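4. Equipment planning and costs

4.1 What we budgeted for

The first equipment plan was written in January by Ustyna Shevchuk and Thoa Ông, before any homes had signed on. It assumed one fixed arm on a bench in the Jullstead lab, a set of purchased props, and technicians resetting the table between trials. We dropped most of that. The bench was too tidy, and household rubbish is the whole point of the sorting task. Money moved to hand-held grippers, used in pairs, in the homes of people who agreed to have us.

Planning unit is the kit. One kit = two hand-held grippers, spare finger pads, cables, charger, carry case. Everything else is costed per kit or per visit. We planned 27 home visits and kept a paper log for each one, filled in by whoever ran it.

4.2 Task and props

The task is clearing mixed packaging off a soft surface. Lids, tubs, foil bags, net, cartons, scrunched paper. Figure 3 gives the working conditions in one of the Misden homes. Props cost next to nothing and we stopped listing them as a budget line after the second revision. Clear plastic is the exception – not for price, but it eats operator time, and operator time is the largest line we have. 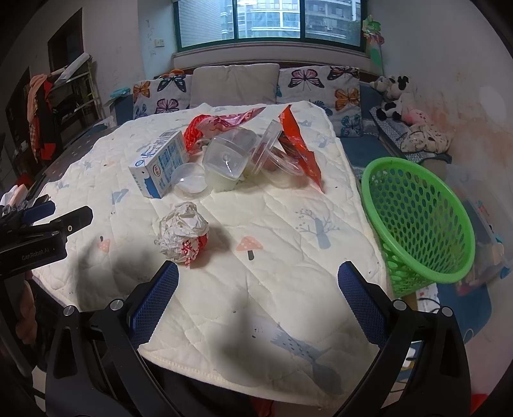
Figure 3. Home clearing task on a quilted mat, with mixed packaging and two hand-held grippers.

Soft surfaces also changed what we bought. On a hard bench the fingers can slide under a flat lid; on quilting they push into the fabric and the pads take the load. Ngân Hoàng asked for spare pads to be ordered with each kit instead of at the end of the quarter, and the plan was changed acordingly. Pads are cheap. Waiting on pads is not.

4.3 Costs

All amounts in dollars, before tax. Pads and small fasteners came to 89 per kit. Cables and charging, 107 per kit. Operator time, travel and set-up came to over 933 per visit, well above the figure in the January plan, mostly because travel to Misden had been costed as a one-way trip. Our error. Shona Fairweather caught it when the second claim came in.

Grippers themselves were bought under a separate capital line and are left out of the per-visit figures. Depreciation not attempted; we have no useful estimate yet of how long the linkages last under this kind of use.

4.4 Buy or rent

We got a rental quote from Pullidik, who would of covered repairs but wanted the kits returned between blocks of visits. Home bookings move around too much for that. Families cancel, kids get sick, a visit slides two weeks. Purchase was the only arrangement that fit the calender, and Định Lưu signed off on it with one condition – a spare gripper held at Jullstead at all times.

Groups planning similar work should budget labour first and hardware second. Cost storage too. We didn't, and the cases lived in a hallway until a cupboard was found.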